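Pudell delivers 1,425 cartons of medical supplies to Saragih under Prondside relief agreement

PRONDSIDE, November – Relief logistics firm Pudell has completed the first delivery under its agreement with the Prondside port authority, moving 1,425 cartons of wound dressings, oral rehydration salts and water purification tablets to the island district of Saragih.

The consignment left Prondside in six refrigerated and dry containers and was cleared by Saragih customs under the simplified procedure for humanitarian goods. The procedure, agreed by the two administrations earlier this year, waives import duty and replaces individual permits with a single declaration for each vessel.

Distribution is being handled by the Saragih health department through 20 district clinics. Goods requiring temperature control are held at the Hasix depot and released against weekly orders.

"The single declaration shortens clearance at the quayside to four hours," said Ariel Dizon, director of relief operations at Pudell. "Stock can be transferred to the depot on the day the vessel berths."

Alcides Fontes, head of supply at the Saragih health department, said the clinics had been selected according to flood damage and distance from the district hospital.

The agreement provides for further deliveries at the request of the Saragih authorities. Freight costs are met by Prondside. Storage and onward transport remain the responsibility of the receiving district.

Media enquiries: Pudell press office, Prondside

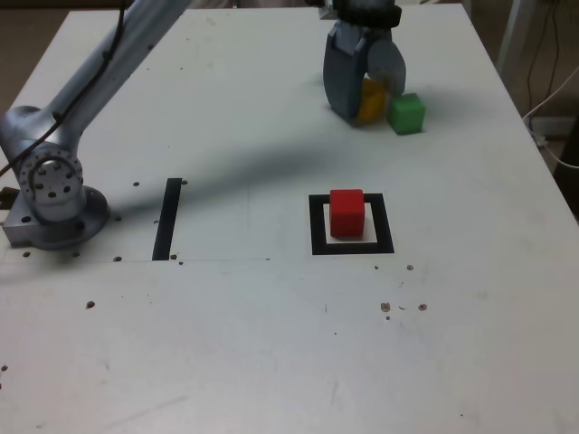 Photo: Pudell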